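Werkstattbuch Pomadis, Packtisch

25.1.18

Stofftaschen für den Versand Firkell. Die Lieferung von Tendside ist gestern noch gekommen, also heute die neuen Taschen probiert. Stoff etwas dünner als bei der Charge vom November, dafür fällt er weicher. Gewogen habe ich nicht, steht noch aus.

Tisch vorher abgewischt, auf der weißen Platte sieht man jeden Fussel. Die alten Taschen haben beim Auspacken ziemlich gefusselt, das bitte bei den neuen auch beobachten.

Ablauf wie besprochen: Tasche hinlegen, Öffnung aufziehen, Becher aufrecht hinein, Henkel ordnen, dann in den Karton. Mit dem Becher kommt die Tasche gut zurecht, solange der Boden vorher glattgezogen ist. Liegt der Stoff in Falten, kippt der Becher, sobald man am Henkel zieht. Bei acht Durchgängen ist mir das zweimal passiert, beide Male war ich beim Glattziehen zu schnell.
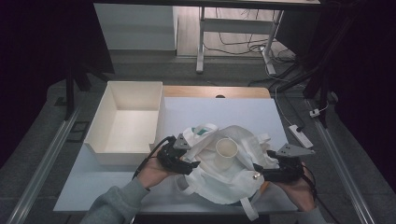
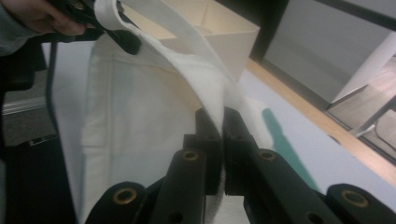
Weiße Stofftasche auf dem Packtisch; im ersten Bild mit Pappbecher in der Öffnung, im zweiten der Henkel.

Henkel: sind länger als bei den alten. Wenn man sie einfach liegen lässt, hängen sie über die Tischkante und man bleibt mit dem Ärmel daran hängen. Besser gleich in die Länge ziehen und oben auf die Tasche legen. Einmal falten reicht, zweimal trägt zu sehr auf und der Deckel schließt nicht sauber.

Druckknopf: lässt sich erst schließen, wenn der Becher ganz unten steht. Bei einer Tasche ging er sehr schwer, die habe ich mit Klebeband markiert und ins Regal gelegt. Nicht mitschicken.

Karton: der flache weiße ist knapp. Leere Taschen gehen gut hinein, vier nebeneinander - mit Becher geht es nur, wenn der Becher liegt, und dann kann man sich das Einstellen vorher auch sparen. Für Firkell deshalb vielleicht doch die höhere Schachtel von Bonsu. Kleinste Bestellmenge dort 900 Stück, das müssten wir vorher absprechen.

Offen:
Taschen wiegen, alt gegen neu
Muster der höheren Schachtel anfordern
grünes Etikett: soll es beim Einlegen nach oben zeigen? Bei Firkell nachfragen
Klebeband am Packtisch ist fast leer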